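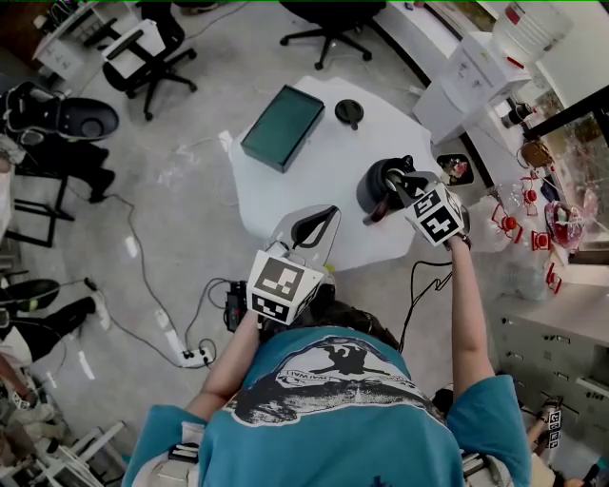
A reader from Nevdale wrote in to say that we were far too hard on matching desk boxes, that a lidded box had changed the way they work, and that if we had bought a decent one we would have changed our minds. Maybe so. We have bought a few decent ones since then and our minds are about where they were. The letter did raise some fair points, though, so this page has been rewritten with them in mind.

Small Things on Tables: Frequently Asked Questions

Do I need a box with a lid?

Probably not. A lid hides what's inside, and that is most of what it does. If you put things in a lidded box you will stop seeing them, and a good share of them you will then buy again. A lid makes sense for things that spoil with dust or roll away when bumped. For pens, keys, tape and chargers, an open tray is quicker and costs less.

The Nevdale letter says that a lid "makes you decide." In our experience it makes you decide once, on the first day, and after that everything goes on top of the lid.

What about a tray? Isn't that just a mess with an edge around it?

Yes. The edge is worth something, though. A small tray can hold only so much before it spills, and the spill tells you it's time to go through it. Buy a smaller one than you think you need. If you have a large one already, don't buy dividers for it. Give it to someone with a bigger table.

A dark tray hides scuffs and also hides paper clips, screws and anything else dark. We'd pick a light one if the price is the same.

My table has an odd shape. Do the usual storage sets fit?

Often they don't. Sets are made for rectangles. On a table with curves or a bite out of one side, a square box leaves a useless strip behind it, and that strip fills up with crumbs and receipts. Try one box near the straightest side and leave the curves bare. Cut a piece of paper to the size of the box before you order anything and live with the paper for a while. People tell us this sounds silly, and then they send back the box.

Are round containers a bad idea?

They waste room in a drawer, where the corners between them do nothing. On a tabletop it matters much less. A round container with a separate lid has a different problem, and it's the lid: you take it off, put it down somewhere, and now there are 2 things on the table. Lids with a handle on top are easier to pick up and no easier to find a home for. If the container gets opened all day long, take the lid off and keep it in a cupboard.

Is the Skilletti stacking set worth the money?

We paid 60 dollars for ours. It stacks well. The trouble is that whatever you want is in the bottom piece, so you lift off the upper ones, set them down, and you've covered the table you were trying to clear. We kept the bottom piece and use it every day. The others are in a closet.

The instructions say you can sort a whole desk with it in nearly 19 minutes. We took a good deal longer, and a lot of that was peeling off stickers.

And the Elledard boxes?

Plainer, cheaper, and the lids fit. The green is darker in person than on their website. Ours has held up fine so far, but we've had it only since August and don't want to promise anything. It's a box.

How do I clear a table that's already full?

Every guide says to take everything off first. We're not convinced. If you have an hour and a bare floor, go ahead. If you have ten minutes before people come over, you'll end up with a full floor – and a full floor is worse.

What works for us is picking up one thing at a time and not putting it down until it's where it belongs. Start with the cups and containers, which take up the most room and usually belong somewhere else. Leave the small stuff for last. Clear from the side you sit on, working away from you, so you aren't reaching over things and knocking them down. Use both hands if you can, one for what's leaving and one to steady what's staying.

Do labels help?

On shared tables, a bit. On your own, no. You know what's in the box. If you don't, the label was wrong by the second week anyway.

What should I do about cords?

Cords on the floor are a separate job from things on the table, and a more urgent one if people walk there. Move the power strip nearer to whatever uses it before you buy sleeves, clips or covers. A long cord run along a wall is fine. One that crosses an open floor wants moving, or a proper floor cover, and tape by itself tends to lift at the ends. We tried the Maihi cord clips, which come 6 to a pack, and half of them let go of the wall over the summer. Maybe it was our paint.

Should every item have its own place?

This is the advice we get asked about most and trust least. Some things do well with a fixed place – keys, scissors, glasses. Others are just passing through, and giving them a place means they never leave. A battery waiting to be recycled does not need a compartment.

How often should I go through the tray?

When it spills. See above.

Do you get paid by any of the companies you mention?

No. We buy what we test, and judging by their letters they'd prefer that we stopped.

Can I send in a question?

Yes, by the form at the bottom of the site. Please tell us the size of your table and what's on it now. We don't answer questions about filing cabinets, and we've given up on the ones about junk drawers until somebody sends us a method that has lasted longer than a month.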